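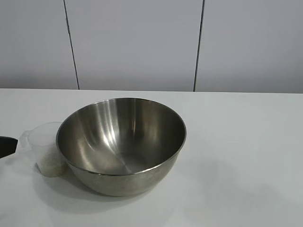
An empty steel mixing bowl on a white tabletop.

Home | Fixtures | Youth | Newsletter | Contact

Search this site Go

Testolville want more from their under-18s, but is this the way?

March 28, 2026

The club has announced a new preparation plan for the under-18 side ahead of the regional cup in April, and the word "intensive" appears in the notice more often than the word "football." Players will train 6 times a week until the first match. Last spring it was four, and by the second round three starters were out with pulled hamstrings.

Head coach Arvid Forsberg is confident. "We were second to every ball against Varero last year," he said after the friendly on the lower field. "These boys can run more than they think they can." Maybe so. The friendly finished 1–1, with Tomar's equalizer coming in the last few minutes, when our back line had stopped running at all.

The plan also brings in a fitness target. Each player is supposed to cover 2,256 meters in a set running test before being considered for the squad. I asked where that number came from and was told it was the squad average from preseason. An average, by its nature, leaves a good part of the squad below it. Is Gadisa Abera going to be left at home if he comes up short? He has scored in four straight league games and, as anyone who watches him knows, does most of his work inside the box.

Nusrat Ekanayake, who coaches the goalkeepers, says the test will be "used with common sense." I would like to see that in writing. Her own two keepers have to run it as well, and I can't find anyone who will explain what it says about stopping a penalty.

Some of the plan I can get behind. The extra session on set pieces is overdue – we gave away five goals from corners last season – and Tekle Chala moving into central midfield looks right after a winter spent out of position. He was the best player on the field against Tomar until he was taken off.

Then there is the schedule. Cup matches against Varero and Lumer fall within three days of each other, both away. The squad list has room for 30 names, but the coach has used the same 14 or so since January. If he means to rotate, the friendlies would have been the time to try it.

Sânziana Pîrvu will be at the Varero match and will have a report in the next newsletter. Seats on the supporters' bus can be booked at the clubhouse desk until the night before.

Contact the newsletter desk | © 2026 Testolville Youth Football | Back to top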